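Against the second sock drawer

by Izzati Tuhumury

When I moved to this country nine years ago, the thing that surprised me most was the number of clothes people keep and do not wear. I do not say this to be rude. In the town where I grew up we also liked clothes, but a cupboard was small, and when something had a hole, somebody in the house put a needle to it on the same evening. My mother did this with the radio on. It was not a virtue and it had no name. It was just an evening.

Now it has a name, it is called mending, and there are courses for it. I have been to one of them, in the room above the Ostum bakery, and I paid 62 pounds for three lessons. I learned to darn a heel there, which I must admit my mother had tried to teach me for free. The teacher was very good and very strict about tension. If you pull the wool too much the heel becomes hard like a small stone, and you feel it in the shoe all day.

I want to argue for the sock, because the sock is where most people give up. They will repair a coat. They will pay a tailor to change the zip of a good pair of trousers. But the sock goes in the bin, or it goes to the back of the drawer, where it waits for a partner which was lost in June two years ago. Many homes have a second drawer for this purpose. My neighbours have a basket. It is a kind of waiting room, and I think it makes us a little bit unhappy each time we open it.

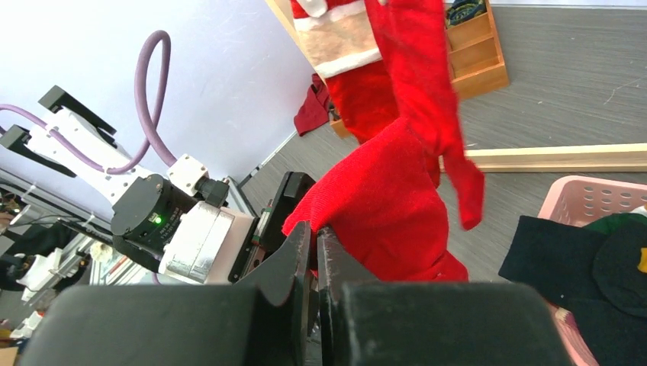 A red knitted sock, with a Christmas stocking hanging behind it.

The usual answer to my argument is the price. Why should I spend forty minutes on a thing that costs less than a sandwich? I have heard this from my brother-in-law, from a colleague at Pendico and from my own husband, who was wearing at that moment a pair I had repaired. It is a fair question. If you count the minutes as wages then darning is foolish, and so is cooking soup, and so is walking to the post office when the rain has stopped. I do not count them like this. In the evening I am not selling my minutes to anybody. I would have spent them on the sofa looking at my telephone.

There is also the question of what we buy in the first place. A very thin sock can be darned, but the darn will be thicker than everything near it, and the next hole comes beside the first one. A thick knitted sock accepts the repair much better. So the person who wants to mend must begin in the shop, by touching things and looking inside them. In the old Fernard market there was a stall where the woman turned every sock inside out before she let you pay. She wanted you to see the toe seam. I found this strange in my first winter and now I miss it, for the stall closed and a place for telephone covers took over the space.
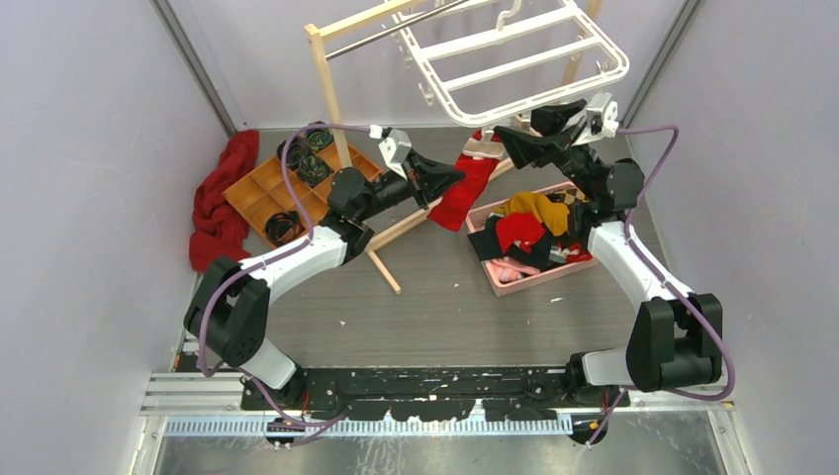 I should be honest about the limits of my position. I do not mend tights. I have tried, and the result was ugly and did not last until lunch. I do not mend the socks of my sons if the hole is bigger than a coin, and I have thrown away more of their school socks than I would like my mother to know. A rule which is too hard is a rule you leave after a month. Mine is only this: before a thing goes in the bin it must lie one night on the arm of my chair. Sometimes in the morning it still goes in the bin. More often I have picked it up in between, while I was listening to something, and it is half done.

People tell me also that mending is a hobby for those who have time, and that a nurse coming home from a double shift does not need a lecture about wool. I agree with them. I worked nights for two years in the laundry at Yeoh, and in those years I mended nothing at all. But most of the people who say this to me are not nurses. They are people like me, with a lamp and a chair.

My sister visited last month and opened my drawer without asking, as sisters do. She took out a grey pair with brown heels and said they looked poor. Then she asked if she could have them for the journey home, as her feet get cold on the train. I have not seen them again.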